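Kiladora Institute of Professional Speakers
Member Forum > Events and Standards > Question time at the Culholm sessions: written or from the floor?

Started by N_Yalcinkaya_Programs
18 replies (showing 1 to 11)

N_Yalcinkaya_Programs
Programs Office
Members are advised that the Programs Office is reviewing the conduct of question time at the Culholm sessions. At present, questions are taken from the floor by roving microphone for the final portion of each address. It is proposed that, from the November session onward, questions be submitted in writing during the address, sorted by the chair, and read aloud to the speaker.

The proposal follows feedback received after the most recent session, at which two speakers were unable to complete their closing remarks. The feedback form was returned by 71 attendees. A majority of those who commented on question time expressed a wish for change, although they did not agree on what the change should be.

Comments are invited in this thread. Members who would prefer to comment privately may write to the Programs Office.
Nevzat Yalçınkaya
Programs Office

lectern_left
Member
I wish to record my support for the proposal. As a chair of several past sessions I have observed that a large proportion of questions from the floor are statements, often lengthy, with an upward inflection applied to the last few words. The speaker is then obliged to invent a question in order to answer it. Written submission would require the questioner to consider whether a question exists.

M. Oyelaran-Pitt
Accredited Member
I must respectfully disagree with the previous member. The purpose of our sessions, as stated in the handbook, is the development of speakers. A speaker who faces only questions that have been selected and tidied by a chair has not been given any practice at the most difficult part of public address. Our members go on to speak at council meetings, shareholder meetings and school assemblies, where no such filter exists.

I would further note that the two speakers who failed to complete their remarks had both exceeded their allotted time. That is a timekeeping matter and should be dealt with as one.

lectern_left
Member
The member is correct on the timekeeping point as regards the first speaker. The second was interrupted by an attendee who had obtained the microphone before question time was declared open. I was seated two rows behind.

N_Yalcinkaya_Programs
Programs Office
For the information of members, the running sheet confirms that the first speaker exceeded the allotted time and that the second did not. I would ask that members refrain from identifying attendees.

row_f_regular
Associate
May I ask how the written questions would be collected? At the Hedotel function room the centre aisle is narrow and the doors are at the rear. If ushers are moving along the rows during an address, the speaker will lose the attention of each row in turn. I have experienced this from the platform when programmes were handed out late. Every head goes down as the paper arrives.

The room seats 300 and was close to full in the autumn.

Brindabel
Accredited Member
The question of collection is a proper one. I chaired the regional heats for four years under a written system and offer the following for consideration.

Cards should be placed on seats before doors open. Attendees should be told at the start, once, that cards will be collected at the close of the address and at no other time. The chair then announces a short pause of two minutes, during which the speaker may drink water and sit down. The pause has a benefit that was not foreseen when it was introduced: speakers return to the lectern visibly steadier, and their answers are shorter.

During the pause the chair sorts the cards by subject. I found it best to divide them into those asking for clarification, those challenging a claim, and those asking for advice on the attendee's own situation. The clarifications should be read first. An audience that has misunderstood a point will not follow the argument about it.

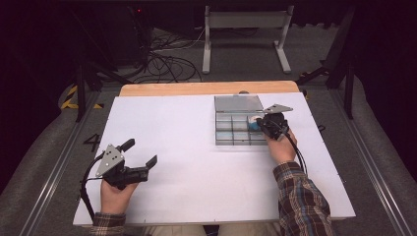 Compartment box, lid open.

I would caution against combining several cards into one question. It is tempting when four people have asked much the same thing, but the combined version is always longer than any of the originals and usually contains a clause that no attendee wrote. Read one of them as written and move on.

The chair should also resist correcting the grammar. On one occasion I altered a single word for clarity and the author of the card rose to object, with some justification.

M. Oyelaran-Pitt
Accredited Member
I thank Brindabel for a considered post, and I accept that the system can be run well by an experienced chair. My concern remains. Who is to say which challenging questions are read and which are left at the bottom of the pile? At present an attendee who wishes to dispute a speaker's claim need only raise a hand. Under the proposal, that attendee must rely on the goodwill of a chair who may have invited the speaker.

There is also the matter of the follow-up. The speaker's first answer is prepared more often than not. The second answer, given after the questioner has said "yes, but", is where an audience learns whether the speaker knows the subject. A card cannot say "yes, but".

Brindabel
Accredited Member
The objection regarding follow-up is fair and I do not have a complete answer to it. In the heats we permitted the author of a card to identify themselves and put one supplementary question aloud. Uptake was modest. Many people who write a good question do not wish to be known as its author, which I regard as an argument in favour of cards as much as against them.

quorum_please
Member
With respect to all concerned, I would draw attention to clause 9 of the session rules, under which any alteration to the format of a public session must be notified to the full membership. The membership stands at 1289. This thread has attracted six contributors. I do not consider that the Programs Office may treat it as consultation.

N_Yalcinkaya_Programs
Programs Office
The member's reading of clause 9 is accepted. A notice will be included in the next circular. This thread is intended to assist in drafting that notice and is not a substitute for it.

On the selection of questions, the office is prepared to consider a requirement that all cards be retained by the chair and given to the speaker at the end of the session. Several speakers have indicated informally that they would value this, including for those questions that were not reached.

row_f_regular
Associate
I support the retention of cards. When I delivered the Karagiannis address I received three questions from the floor, all from the same side of the room, and drove home with no idea what the remainder of the audience had made of it. I would gladly have read a stack of cards, including the unkind ones.

I would also suggest that the cards carry a printed limit. The abstract for a session is held to 300 words and members manage to comply. A question should be capable of being put in two sentences.

lectern_left
Member
One sentence.

M. Oyelaran-Pitt
Accredited Member
I would like to put forward an alternative for inclusion in the notice. Question time could be divided, with the first half taken from cards and the second from the floor. Quieter attendees would be heard, clarifications would be dealt with early, and the speaker would still be required to stand before a live and unsorted audience. The chair would be instructed to close the microphone to any person who has not reached a question by the end of their second sentence.

I am aware that this last instruction is easily written and seldom enforced. I would welcome guidance for chairs on how it is to be done courteously. "May I ask you to put your question" is the usual form and it is often ignored.

Brindabel
Accredited Member
I have found it effective to use the person's own last few words. If the attendee has been speaking of rural libraries, the chair says, "On rural libraries, your question for the speaker is?" and then looks at the speaker. The attendee generally understands. The chair must not smile while doing this, as the audience will laugh and the attendee will feel ridiculed.

The divided format would be acceptable to me. I would ask that the pause be kept.

quorum_please
Member
I have no objection to the divided format provided that it is put to members as one of the options and is not described in the circular as the preferred one.

lectern_left
Member
I remain in favour of cards only. I foresee that the floor portion will expand to fill the whole period, as it did when a similar arrangement was attempted at the winter forum. I will nevertheless abide by the outcome.

N_Yalcinkaya_Programs
Programs Office
Thank you to all contributors. The circular will set out three options: the present format, written questions only, and the divided format as described by M. Oyelaran-Pitt with the two-minute pause. No option will be marked as preferred. The retention of cards will apply to either of the latter two.

Guidance for chairs will be drafted separately. Brindabel, I would be obliged if you would contact the office regarding your notes from the regional heats.

The thread will stay open until the circular is issued.

row_f_regular
Associate
Could the office please confirm whether pencils will be supplied? The Hedotel has asked us in the past to keep pens away from the upholstered seating.

N_Yalcinkaya_Programs
Programs Office
Pencils will be supplied.

Page 1 of 1
Log in to reply to this topic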